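Our textile collection in Litdale starts again in March, and I want to write down a few things which people ask me every year.

First: yes, we take clothes with holes. Last year we collected 431 kg and 162 kg of it was too worn for anybody to wear. This part goes to Skuretti, where they cut it into cleaning cloths.

Second: please no wet bags. One wet bag makes the whole container smell, and then we must throw away good coats also. If it rains, keep your bag at home and bring it the next morning.
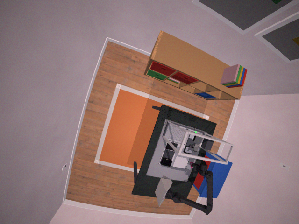

Shoes are the difficult part. Please tie them together in pairs, because single shoes we cannot give to anyone. At home I sort before I bring, and it is much easier if every kind has its own colour. A low shelf with red, green and blue bins in the compartments is enough. With me red is for shoes, green for clothes still good, blue for rags.

Curtains and bed sheets are welcome. Pillows and duvets are not, Skuretti does not accept the filling. For these you must ask at the Stollumance depot, it is open until 4 pm.

Somebody asked about the bags. We have 200 left from last year and you can take them free at Bilgin, next to the till. Two for each household please.

If you have a pram or a bicycle and can bring also the bag of a neighbour, I thank you very much.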